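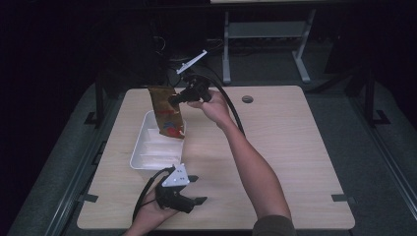 I've had Viravgate on my laptop since March, and I wanted to give it a good long while before writing anything, because the first week with a game like this never tells you much. It's a slow fantasy role-playing game from the small studio Nechyporuk, and if you enjoyed their earlier one, Grikdale, you'll feel at home within minutes. The same gentle music, the same muddy roads, the same habit of hiding the best quests behind people you'd normally walk past!

You play a mapmaker sent north to the town of Stina, and most of your time goes into walking, talking and filling in the map by hand. I loved this part. You draw the rivers yourself, and if you draw one wrong, the traders who buy your map will complain about it later (I got an earful over a bridge I'd put on the wrong side of a mill). My save file says 84 hours, and I still have the whole eastern coast to visit.

## Combat

Fights are the weaker half. You can bring up to 12 companions along by the late game, and they do tend to crowd into doorways and stand there. I got used to it, and the bow is good fun once you've upgraded the string - but my sister-in-law gave up at the first fort and I can't blame her.

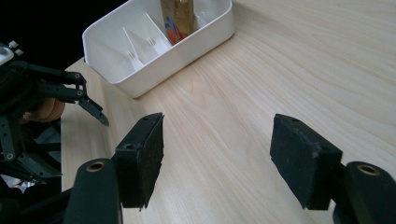
*Black foam-faced gripper fingers over a light wood tabletop.*

## Bugs and performance

The game crashed on me twice, both times while loading Stina at night, and the autosave had me covered. Patch 2 cleared up the flickering water. The inventory screen is still sluggish when your pack is full, so sell your pelts early.

## Worth buying?

For me, yes, and happily. If you want quick action you'll be bored by the second village, but if you like to potter about with a cup of tea and a half-finished map, you'll get your money's worth. I'm off to find that lighthouse now.

- Halyna Melnychuk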